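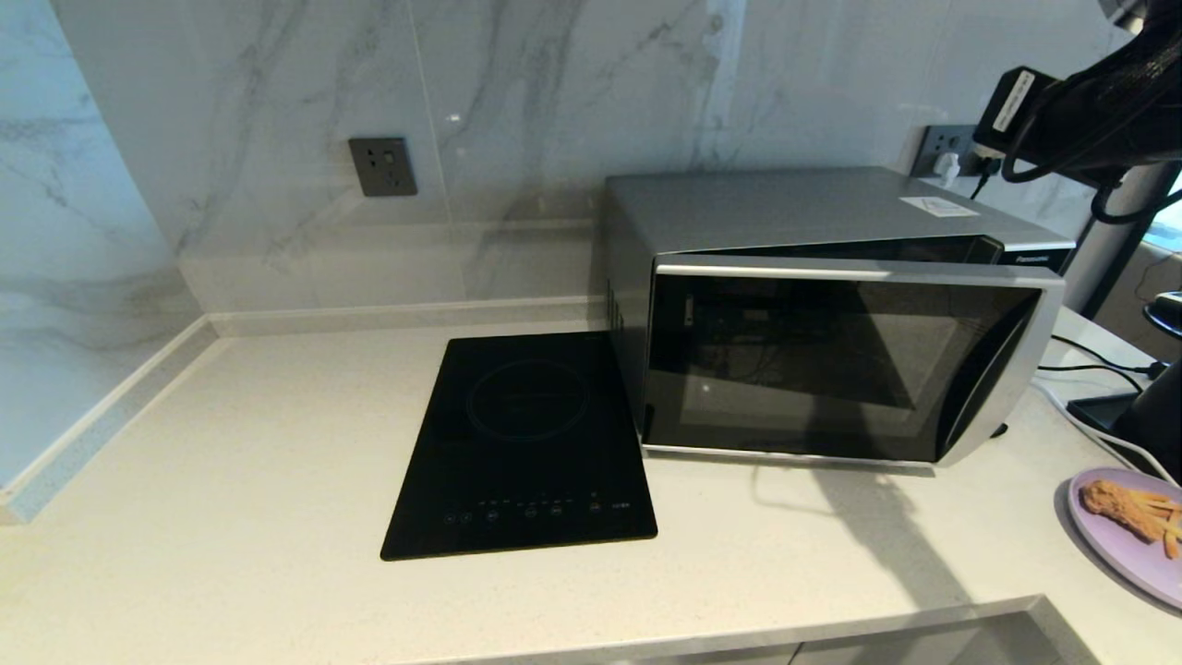

Induction cooktop on the kitchen counter.

Sunday, January 21, 2024

I've been riding the Jelthorpe cruiser complete for most of the winter now, and a few people have asked me whether it's worth the money, so let's get into it. Quick background on me: I skated all through high school, quit for way too long, and came back to it as an adult with a desk job and creaky ankles. I'm not jumping down stairs. I want something that gets me to the coffee place and lets me carve around the empty lot behind the library.

I bought mine at Laitinen, the little shop over on the Bemside end of town, and they put it together while I waited. I love that place! They let me stand on four or five boards before I picked one, and they talked me out of the longer deck I walked in for (good call, it would never have fit under my desk).

First thing you notice is how quiet it is. The stock wheels are big and soft and they just eat up rough pavement. There's a stretch of sidewalk near me with cracks like a dried-up lake, and on my old board I used to get off and walk it. On this one I roll right over and only feel a little buzz in my feet. I did hit a pebble in the first week and go flying, but that was me looking at a dog.
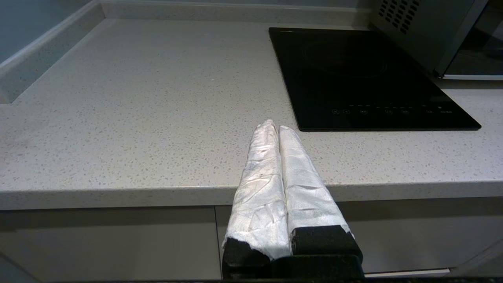 The trucks are by Plonska, and out of the box they were way too tight for me. I gave each kingpin nut a half turn, rode around the block, gave them a bit more, and then it turned beautifully. If you're lighter than I am you might want softer bushings right away. Mine squeaked like crazy for the first couple of weeks and then settled down – a scrape of bar soap on the pivot cups helped too.

The deck is where I have mixed feelings. The shape is great, with a mellow dip in the middle and a kicktail that's big enough to use. I can pop up a curb on it, which I really didn't expect from a cruiser. But the grip is on the fine side, and once my shoes get damp I start sliding around up front. I ended up putting a strip of coarser stuff across the nose. The graphic on the bottom is already scuffed to bits too, though I guess that's what happens when you ride a thing.

Bearings were okay. They rolled fine for the first month and then got gritty after one slushy ride, which I knew was a dumb idea when I was doing it. I popped them out, cleaned them, added a couple drops of oil, and they're fine again. I'll probably swap them in February and keep these as spares.

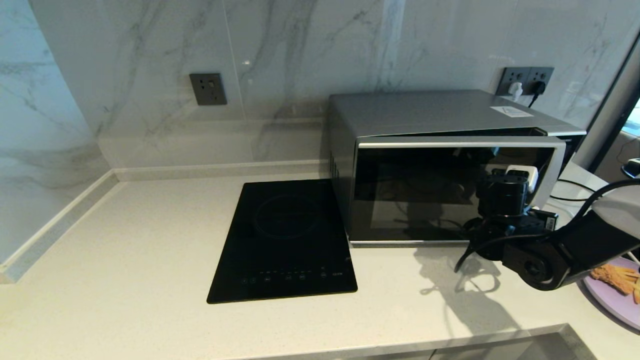
What about the price? I paid 123 dollars for the complete, and there are cheaper boards out there for sure. I had one of the 50 dollar ones a while back and the wheels were like riding on rocks. If you build your own from parts you can get something nicer, but you'll sail past this price before you've even picked wheels. For me this was the right middle ground, and I haven't wanted to change much besides the grip.

Would I buy it again? Yep, same size, same wheels. I'd skip the riser pads they try to add on, because I've never had wheel bite even leaning hard. And if you mostly want to learn flip tricks, get a regular popsicle deck with hard wheels, this one's too heavy for that and you'll just get mad at it.

Four stars from me, with one knocked off for the grip.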